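Home | Workplaces | Tools | People | Glossary | Contact

Bag packing (automated)

Bag packing, in the sense I'm using it on this page, means getting things into and out of a soft bag as part of somebody's paid work. I did it by hand at Grumix for years before I ever wrote about it, so forgive me if this entry wanders a bit more than the others! At our Kernville site we call the job "the bench", and the people who do it are benchers, whether they're packing, checking or (these days) standing beside a two-armed robot with a clipboard.

Background

When I started, the bench was all hands. You took a bag, laid it flat, found the opening, put the contents in and sent it on. A good bencher could get through 400 in a shift, and your thumbs knew all about it by the evening. The first machines we had were for boxes only, and boxes are easy because they stay the shape you left them. Bags don't. Straps wander off, flaps fall back over, and the fabric sinks into a different heap every time you touch it – I used to say each one had its own opinions.

The Tanov trials began one December, with a pair of robotic arms working over a felt-topped table. The routine starts with the backpack lying on its back or front with the top flap folded down, and a hand on either side of it.
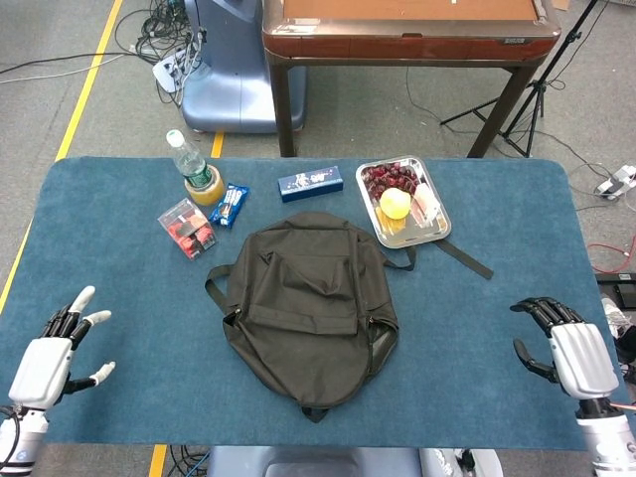 Backpack on the blue mat between the two robotic hands, with the tray of fruit behind.

How the work goes

There are 3 parts to it as we teach it: open, place, close. Opening is the one that takes the time. One hand has to pinch the rim of the flap and keep hold of it while the other deals with the opposite side of the bag, and if you've ever tried that wearing thick gloves you'll have some sympathy. Flat things such as notebooks are the favourite load for learning on, as they slide in nicely and you can see straight away if they've gone in crooked.

The other bits and bobs on the table (fruit, a water bottle, little packets) matter as well. A real bench is never bare, and a hand that only works on a bare one is no use to us. Dinesh Gazi, who ran the bench before me, was very firm on this point and would tell anyone who tidied up too keenly to put it all back.

What changes for the people

This is the part I get asked about most. Nobody on our bench lost their place during the trials, but the jobs did shift, and I'd be fibbing if I said everyone liked it. There's a lot more watching. Some benchers took to it at once and enjoyed having a sit down between bags; others found watching far more tiring than packing, and I was one of those for the first few weeks. You get twitchy! You want to reach in and straighten the strap yourself.

The written side grew too. Each attempt gets a line in the log, with a note of where the flap was and where the straps lay, and my first logbook ran to 961 lines before I was given a fresh one. Pay was another sore spot. The old bonus went by the number of bags, which made no sense once the arms were setting the pace, so it was swapped for a flat rate. The fast packers lost out a little and said so, loudly, in the canteen.

On the good side, sore wrists are much less of a topic than they were, and newer people learn the whole job instead of one corner of it.
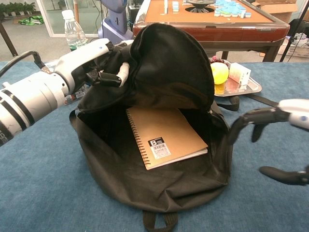

Terms used on the bench

Flap hand: the hand holding the bag open. Usually the left with us, though I've seen it done both ways.

Slump: what the body of a bag does when it's let go. "Too much slump" in the log means the opening has closed up.

Rana: our name for the practice list, after the meeting room where it was first pinned up. It had around 2000 attempts on it when I last looked, and it gets longer every time someone finds a new sort of bag.

Stray: any strap lying where a hand needs to go. Note it in the log before you move it.

Page last changed 22nd December.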